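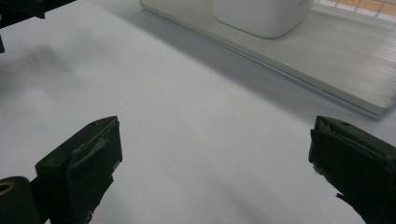 Penville swap morning returns with more room for kitchen things

Feb 13, 2019

Anyone in Penville with a cupboard that no longer shuts will be glad to hear that the household swap morning is coming back to Camargo Hall later this month, and it's going to be a good deal bigger than last year's. Tahira Janjua, who started the swap with a few neighbours, says 276 people came through the doors last time (quite a squeeze, as those of us in the tea queue will remember!), so this year the back room will be open as well.
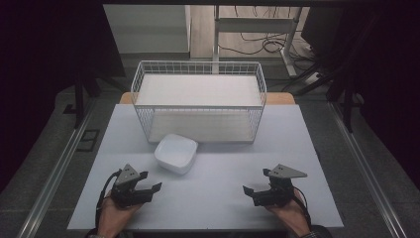

What to bring

Baskets, bowls, storage tubs, baking tins and table linen are all very welcome, as long as they're clean and you'd be happy to hand them to a friend. Please leave electrical items and mattresses at home. Each household may bring up to 20 things, and whatever hasn't found a new kitchen by closing time will go to the Skono Road charity shop.

"Lids are what people really come for," said Dalva Pacheco, who is looking after the plastics table again. "Do bring your odd ones, even if you gave up on them years ago."

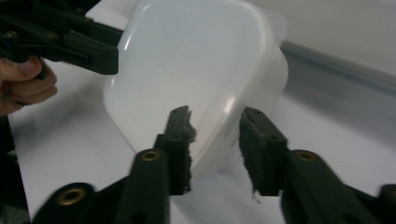 Tables and times

Doors open at ten and entry is free, with tea and Benedito Holanda's ginger cake on sale until it runs out. There are eight tables still to be booked, and Tahira would love to hear from you at the hall office.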